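Newsletter > Issues > Lab Notes

I've spent most of this month steaming buns, or at least getting two arms ready to steam them. Oksana Palamarchuk set our target at 3054 recorded runs for the Geser kitchen set, and as of March 23, 2018 we have 2094. I'd hoped for more (I always do!), but we threw out a batch where the plate never moved an inch between runs.
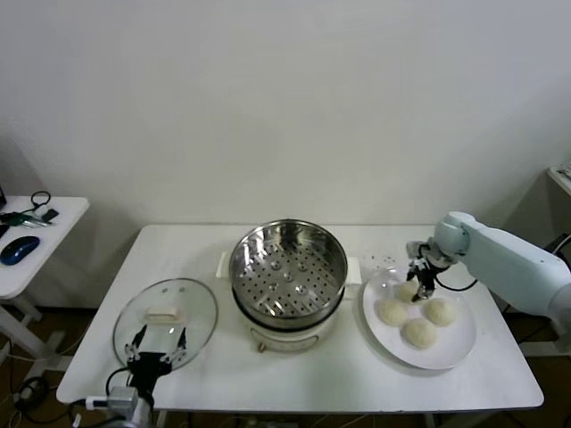
Do failed runs get kept? We keep them in a separate folder, labeled by the step where things went wrong, and train on them later.

My favorite part is the lid. One arm has to hold on to it while the other goes after the buns, and my early runs were so jerky that Oksana made me redo a whole afternoon's worth. I'm smoother now, I swear. If you'd like a turn at the controls, write to me and I'll find you a slot before we start on the Carvalho set.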